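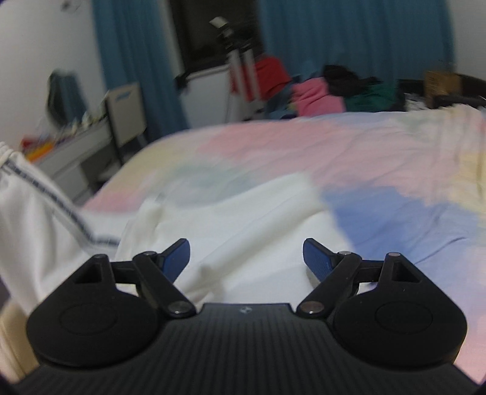 Foreck Clip-On Binoculars, reviewed from row 976

I bought these in April for the Feder tour stop at Virden Arena, where my seat had its own weather. They cost 20 dollars and clip to your glasses, leaving both hands free for clapping or nachos.

Through the opening act they were fine. I could make out the drummer's face, and he looked as bored as I was. 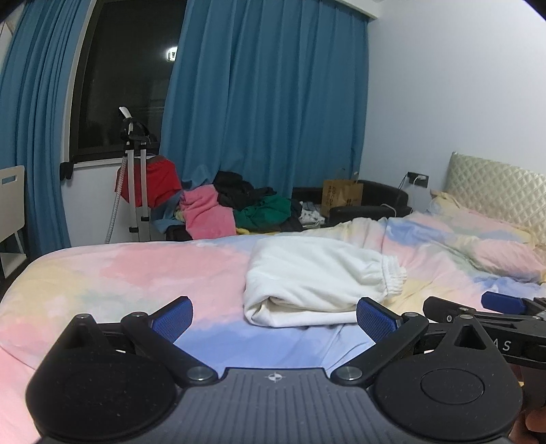

Focus is one wheel per eye, and both wheels drift when the bass kicks in. By the second song I had a sharp singer on the left and a beige cloud on the right. The clip also pinches – I had two red dents on my nose until breakfast.

My friend Irena Olszewski tried them for the encore and handed them back before the chorus.

Still, they weigh nothing and security waved them through. I'd take them to Grønli Hall, where the bass is politer. 6 out of 10, case not included.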